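Gripper won't hold cloth, tips open back up by themselves while lifting

posted in Grippers and hand tools
86 views

Need help fast, we're supposed to be collecting all of April and I'm losing half my runs.

Setup: hand-held gripper, two blue pads on lever arms, camera looking down at the tips. We're doing the laundry task, pull one piece out of a mixed pile and lay it flat. Software is Plurnorora, newest one. Worked fine the first couple weeks.

What happens: close on a piece of cloth, pads meet, start lifting. Few inches up the tips drift open and the cloth drops. Trigger is still fully squeezed. No error in the log, and the log says CLOSED the entire time which is the part that worries me. So the recorded width is wrong too and I don't know how many old runs are junk.

Worse on anything thick. Thin cotton stays in maybe, a folded sweater never does.

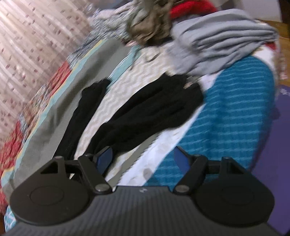 Pads open over the pile, nothing between them.

Tried so far:
wiped both pads with alcohol
power cycled, re-ran the zero routine
swapped the battery pack
tightened the two screws I can reach from underneath

No change from any of it. Once yesterday it also snapped shut when I had my other hand in there moving clothes out of the way. Pinched a finger pretty good, no blood. Trigger wasn't touched, I'm sure of that. Could be the same problem or a seperate one, no idea.

Don't want to send it back to Prirer if I can avoid it, they quoted $599 for a new jaw assembly and didn't even ask what was wrong.

Is this mechanical or is the encoder lying to me?

posted by ribstitch

berthorpe_bench
Stop using it until you sort out the snapping shut. Do that before you worry about the data. A gripper that closes with no trigger is a fault, full stop, and the next one could be harder. Battery out any time fingers go near the tips. Not just switched off, out.

OK, the drift. Sounds like slip between the motor shaft and the lever linkage. Encoder sits on the motor side on ours, so if the coupling slips the motor stays put, the encoder reads closed, and the arms open under load. Log looks perfect. Thick cloth pushes back harder on the pads so it goes first. Fits what you're seeing.

Check it like this. Battery out. Grab both lever arms near the pads and try to spread them by hand, gently. Watch the motor shaft from the back. If the arms move and the shaft doesnt, it's the coupling. Both arms loose together points to the shared part. Only one loose, look at that side's pivot.

We had this at the Berthorpe shop on two units. Set screw had backed off in the coupling, you can't see it until the bottom cover comes off. It's not one of the two you already tightened, it's further in. Clean the threads, a drop of medium thread locker, snug it down on the flat of the shaft. Missed the flat the first time and it came loose again inside a day. Let it cure overnight before you load it.

Then re-zero. Zeroing while it was slipping would have saved a bad offset, so the one you did doesn't count.

Old data: don't trust the width number. If the pads are in view of your camera you can compare. Pick a run, find where the log says closed, see if there's a gap. We threw out 14 runs that way and kept the rest.

The snap: might be the same screw letting go and catching again, might be the trigger sensor or its cable. Can't tell from here. Wiggle the cable at the connector with a block of foam between the pads, NOT your hand, and see if it twitches. If it moves even once, replace the cable before anybody picks it up.

quintana_k
had slipping too, new pads fixed it for me. ours were shiny. try that first its cheap

berthorpe_bench
Pads won't do it here. If the pads were slipping the cloth would slide out while the tips stayed shut. The tips are opening.

quintana_k
oh ok missed that. yeah then not pads

ribstitch
Cover's off. Arms spread by hand, shaft sits still, both sides together. Set screw was so loose I turned it with my fingernail. Thread locker's on, leaving it till tomorrow.

Did the foam thing before I opened it up. It closed on the foam 3 times just from bending the cable near the plug. So that's two faults. Unit's tagged out and I'm ordering the cable, won't be back on the pile until it's in. Will post when I've checked the old runs agianst the video.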